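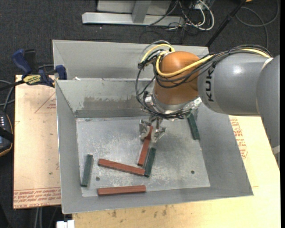 Lenar Institute publishes reporting standard for unpaid care and pension entitlement

DRILOVAU, May 26, 2024 – The Lenar Institute has published the first full version of its reporting standard on career breaks for unpaid care and their effect on occupational pension entitlement. The standard sets out how employers and pension scheme administrators should record periods of reduced or suspended contributions, and how the resulting differences between women and men should be reported.

Existing pay gap reporting covers hourly earnings at a single reference date. It doesn't record contributions missed during parental leave, part-time work after the birth of a child, or leave taken to look after an older relative. Two employees on the same hourly rate can therefore appear as equal in a pay gap report while holding very different pension entitlements after the same number of years with the employer.

The Lenar standard uses accrued entitlement per year of service as its main measure. Entitlement is calculated separately for defined benefit and defined contribution schemes, and the two figures must not be combined. Where an employer has changed scheme type, the periods before and after the change are reported in separate tables. Agency staff are reported only where the agency and the host employer contribute to the same scheme.

A draft was issued for consultation and tested on records supplied by 200 employers in the Drilovau region. In 33 per cent of the record sets, care-related breaks could not be told apart from other unpaid absence. The final text requires a separate absence code for each of the following:

Maternity, paternity and adoption leave
Shared or extended parental leave
Leave to care for an adult dependant
Reduced hours agreed for care reasons

Reduced hours are reported against the contractual full-time hours for the post. Employers that already use their own codes may keep them, provided that a conversion table is filed with the first report.

"The consultation draft assumed that payroll systems held the reason for an absence. Many of them hold only the dates," said Yoshinori Murakami, head of methods at the Lenar Institute. "We have moved the coding requirement to the front of the document and allowed one reporting cycle in which the reason may be left blank. From the second cycle a blank entry is treated as an error."

Small employers are covered by a simplified schedule. To protect individuals, no figure may be published for a group of fewer than ten people, and adjoining age bands must be merged until that number is reached. The merged bands must be shown in the notes.

The calculation method was reviewed by the actuarial practice Bednárik. Its comments, with the Institute's response to each, are printed in Annex B. Changes made as a result concern the treatment of transferred entitlements and the rate used to revalue past contributions.

The standard is voluntary and does not replace any statutory reporting duty. It is available free of charge from the Lenar Institute, together with the conversion table template and a worked calculation for each scheme type. Printed copies can be ordered from Droller, the Institute's distributor. Corrections to the text will be issued as numbered amendments.

Notes to editors

1. The Lenar Institute is an independent research body working on employment statistics and equality measurement.
2. The consultation draft is withdrawn with immediate effect and should not be cited.
3. Requests for interviews should be sent to the Institute's press office in Drilovau.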